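Gorov Street building reopens in August with its old doors back in place

July 9, 2019

The former Gaillard warehouse on Gorov Street will open to tenants in August, and the Mevness Housing Trust is now taking applications for the 26 apartments inside. Forms are at the front desk of the trust office and can be returned by mail or in person.

Work on the building began after the roof was replaced two winters ago. Most of the money went to plumbing, wiring and a new stair at the rear. The trust also chose to keep as many of the original interior doors as it could. Nearly 300 were found in the building when the survey was done, many of them stacked in the cellar with the hinges still on. A good number were split or had been cut down to fit other openings, and those were sold to a salvage yard to help pay for hardware. 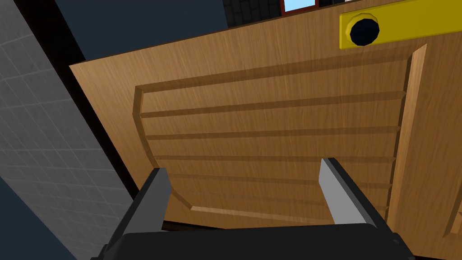
The doors that stayed were stripped, glued where the joints had opened, and rehung with new latches. Doors that lead to the shared hallways had to meet the fire code, so those are new. Inside the apartments, bedroom and closet doors are the old ones wherever the sizes worked out. Tenants should expect small dents and filled screw holes. Please do not paint them or put up hooks with nails. Over-the-door hooks are fine if they have a felt backing.

Wood doors move with the weather, and a few may stick during the first humid weeks. If one does, call the maintenance line at extension 2651 and leave your unit number. Do not plane or sand the edge yourself. The crew would like to wait until the heat has been on for a while before trimming anything.

Rents have been set on the same scale as the Umard Court apartments. Laundry is on the ground floor, and there is a locked room for bikes next to it. Parking is on the street only. Applicants may list up to 3 units in order of preference, and households already on the trust's waiting list keep their place but still need to fill out the new form.

Recent items
Umard Court boiler replacement schedule
Changes to bulk trash pickup
How to report a leak after hours
Garden plots still open behind Gorov Street
Office hours for the summer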